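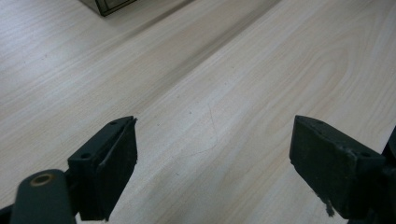

Fatemeh Kazemi wants to know why we can't just buy four more of the hand-held ones and be done with it, seeing that we've been saying "next quarter" since before she moved desks. She wrote this in the margin of my last entry, in green, and underlined "next quarter" twice. Fair. So this is the planning entry I've been avoiding.

11 October 2024, equipment budget, second attempt

What we have to spend before the end of November: whatever is left in the line after the Zernus invoice clears. Zernus say it has cleared. Accounts say it hasn't. I have decided to believe Accounts, who are usually gloomier and therefore closer.

Pads first. The rubber on the fingers is ragged, with a strip hanging off the right one and a flap peeling on the left. I had pads down in the spring plan as a "minor consumable," which tells you how much the author of the spring plan knew (it was me). Moving them to their own line. Arruda sell them in packs of 100 or 200, and the price per pad on the bigger pack is better by an amount that would impress only me. Aatos thinks 200 is silly because the adhesive goes off in the drawer. I think 100 is silly because I'd be filling in the same purchase form again by spring. We have agreed on 100 and I will be filling in the form again by spring.

Open question: do we cut our own? Vasco priced a sheet of textured rubber and a punch. Cheap, until you add the afternoon somebody spends swearing at the punch. He says he'd enjoy it. Have put him down for one trial sheet, to be compared with the bought ones on the same tool, same job, before we commit either way.

Now Fatemeh's four grippers. Quote from Furport is sitting in the shared folder, valid 22 days from issue, and I'd like it noted that I opened it on the day it came. It covers the hand-held units only. Not included, going by the small print:

spare fingers
the mount plates
calibration target
shipping, "to be confirmed," my favorite phrase in any quote

With spare fingers and plates added, four units becomes three units and a bit of change. Three is still better than next quarter. I'd ask for three with two sets of spare fingers each, and get Furport to hold the unit price for a fourth if we order by summer. They may laugh. Ilídio got them to throw in cables once, so they can be moved.

The arm. Everyone wants the arm. I want the arm. The Heseo one is the right size for the bench and the wrong size for the budget, and the demo did it no favors by being excellent. If we buy it this year there are no grippers, no pads, and presumably no lights. Salvador's suggestion is to rent for a short stretch, once we have hand-held recordings worth replaying on it. I resisted this for a week on the grounds that it was sensible and I hadn't thought of it. Putting it in the plan as a rental, first half of next year, with the deposit on this year's money if Accounts will stand for that.

Tables: leave alone. Somebody asked for a new top on account of the scratch. There's a hairline in it. We are collecting manipulation data, not selling kitchens. Declined, with love.

Screws: one box, mixed, and this time a box with a lid. We bought 88 of a length that fits nothing we own. They're still in the drawer if anyone takes up a hobby.

Order of priority as it stands:

1. Pads, pack of 100, plus Vasco's sheet
2. Three hand-held units with spare fingers
3. Mount plates, unless the old ones can be redrilled (Aatos to check hole spacing against the Furport drawing)
4. Deposit on the Heseo rental
5. Screws

To do: ask Furport for the shipping figure in writing. Ask Accounts about Zernus again, nicely. Find out whether plates count as equipment or consumables this year, it changed in the last policy and I filed the last policy somewhere safe.

Fatemeh, if you're reading: three, and the form goes in as soon as I have that shipping figure. You can put the green pen away.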